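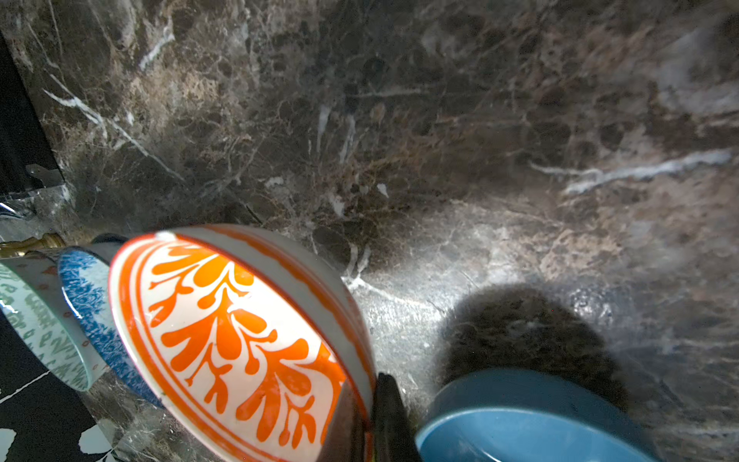 Talk notes - picking stone for a kitchen, 11/18/21

Hello, thanks, phones off. 20 min then questions.

Start with the budget. Everyone picks color first. Wrong order. Ask what the shop charges for cutouts, edges, delivery. Sink cutout at Okeke was 100 on top, not in the quote. Read the quote out loud here.

Marble vs granite. Marble is softer, lemon juice will etch it, dark stone shows it worse than you'd think. Not a stain, a dull spot. Sealer doesnt stop etching. Say that twice.

Go see the slab. The real one, not the sample chip. Veins run where they run. Istov yard lets you mark your slab with tape - do that, take a picture of the tag number too. Ours was 487.

Backsplash in same stone? Pros - no grout. Cons - outlets. Plan the outlets BEFORE they measure. Tell the July story, 3 extra weeks waiting on the recut. Keep it short this time.

Seams. Ask where. Ask for a drawing. If they wont draw it, walk.

Leftover peices - ask to keep them. Good for a windowsill or a shelf. Temness wanted 500 for a sill, we cut ours from the offcut.

Cleaning - dish soap, water, soft cloth. No vinegar. Wipe up wine and coffee right away.

Skip slide on quartz if running late.

Handout is by the door, Justness price list is on the back. Prices have gone up, tell them to call first.

Questions.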